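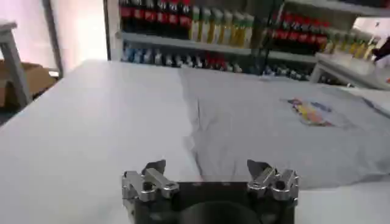

What is the deadline for submitting comments on the Holanda parking permit plan?
Comments close at noon on the last day of December.

**rekent_member:** The proposed fee of $70 is reasonable. The lot has 359 spaces and 439 permit holders.

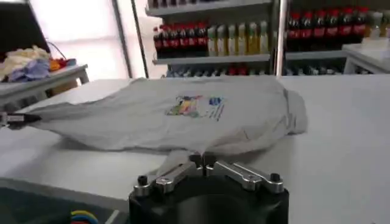 Those figures have not changed in two years, and the fee should reflect them.

**illent_resident:** I respectfully disagree. Evening shift workers would pay the full rate for half the use.
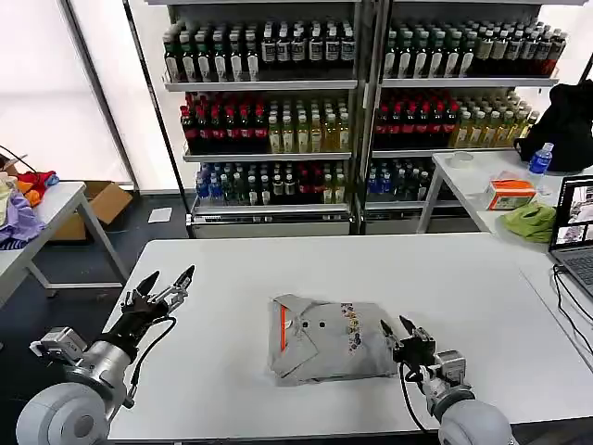

## Replies on the evening rate

**rekent_member:** A reduced rate after 5 p.m. would be acceptable to me.
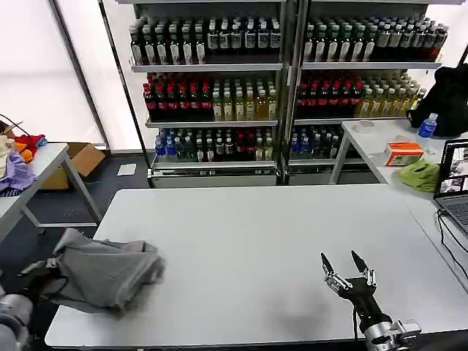
Where should written objections be sent?
Please deliver them to the Holanda front office.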